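Can a Machine Do Your Chores Yet? I Went to Find Out

Posted 12/02/2018

I have a confession to make. I hate folding sheets, I hate scraping candle wax off the sideboard, and I would hand over a decent chunk of my paycheck to anything on wheels that would empty my dishwasher. So when Ondska said I could come by its workshop and spend a morning asking nosy questions about household robots, I had my coat on before I'd finished reading the email.

Ondska is a small outfit, tucked in behind a tile showroom, and what it does is teach machines to use their hands. Or grippers, I should say (I was corrected on this more than once, always politely). The people there have been at it since April and they've set themselves a list of 100 everyday jobs. Some come from the kitchen, some from the laundry room, and a good many come from the shop floor at Benedetti, a picture framer and gift maker that would love some help with the dull parts of the day.

I asked the obvious thing first, which was how many of the 100 they can do. The answer is 4! I laughed, and then I felt bad about laughing, and then they laughed too, so we were fine. By "do" they mean the machine manages it alone, on a normal day, with no one stepping in to rescue the teapot. The four are wiping a flat counter, moving cups from a tray to a shelf, dropping socks in a hamper and putting lids on storage tubs. No folding, I'm sorry to report. I checked twice.

What surprised me is how much of the work is done by people. Before a machine gets a go at a job, a person sits down and does it over and over with a pair of hand-held grippers, the same sort of pinchers the machine will have, so the movements can be recorded and learned from. You give up your fingers, basically, and try to get through the chore with two pinchers instead. It looks easy. It looks like something you'd do at a county fair to win a goldfish. 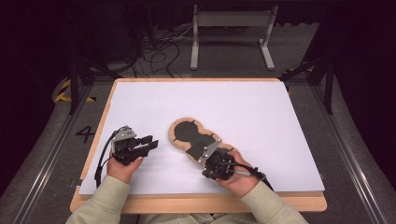

I got to try it for myself and I was terrible! I was given a coaster and told to pick it up, turn it over and put it back down, and I chased that thing all over the table like a puppy with an ice cube. Anything thin and flat is a nightmare, apparently. With your own fingers you slide a nail under the edge and don't even notice you've done it. With a gripper you have to come in at just the right angle, close at just the right moment, and hope. I came away with a lot more respect for the folks who do this all day, and a sore thumb.

And this is where the shop-floor jobs get interesting. At Benedetti, people spend hours picking up small flat pieces, turning them the right way round and setting them down for the next step. You'd think that would be the first thing to go to a machine, and if every piece were the same it probably would have gone years ago. But Benedetti makes short runs of odd shapes, and what's on the table this week won't be there next week. A big factory can afford to build a special tool for one part. A little shop can't, so it needs a machine that can look at a new shape and have a sensible go at it.

How close is that? I asked for a number, because I'm annoying that way. In Ondska's latest round of tests with flat pieces, the machine got 81 tries right out of 100, which sounded great to me until someone pointed out what it would mean at home. Picture a helper who drops a plate almost every fifth time. You'd be eating off paper by the weekend. That's why flat pieces haven't made it onto the finished list, and I thought it was pretty decent of them to tell me so.

I also called Priline, which runs a laundry service for small hotels and has tried out a couple of folding machines from different makers. The verdict there was mixed. Pillowcases went fine, towels went fine if someone fed them in straight, and fitted sheets were a disaster (well, they're a disaster at my house too). The staff liked having the machine for the boring stretches but they still had to stand next to it, so it hadn't saved them as much time as they'd hoped. They'd take another look in a couple of years.

So would I buy one? Not yet. Nothing I saw is for sale anyway, and when I asked what a home version might cost I got a very long pause. I do think the shops will get there ahead of the rest of us. A workbench stays put, the light is good, and there's no toddler or cat wandering through. My kitchen has a cat wandering through at all times. It also has a drawer that only opens if you lift and wiggle it, and I can't imagine explaining that drawer to a machine when I haven't managed to explain it to my own family.

Ondska plans to start on zippers and jar lids next, and I've been told I can come back and be bad at those too. I'm bringing a fitted sheet with me.

Comments (4)

skirier fan
Great read. I worked on a packing line for years and flat stuff was always the worst, even for people. Try picking up a single sheet of cardboard with winter gloves on and you'll get the idea.

mops_and_more
81 out of 100 is better than my teenagers. Where do I sign up?

Laundry Lady
Fitted sheets!! I have been in this business a long time and I still just roll them up in a ball and shut the closet door. If a robot works it out I will send it flowers.

toolbelt
I'd like to know how long each try takes. Getting it right is one thing, but if it needs a whole minute per piece a shop still can't use it. Maybe ask when you go back?

Contact us | Copyright 2018 Skirier News. All rights reserved. | Back to top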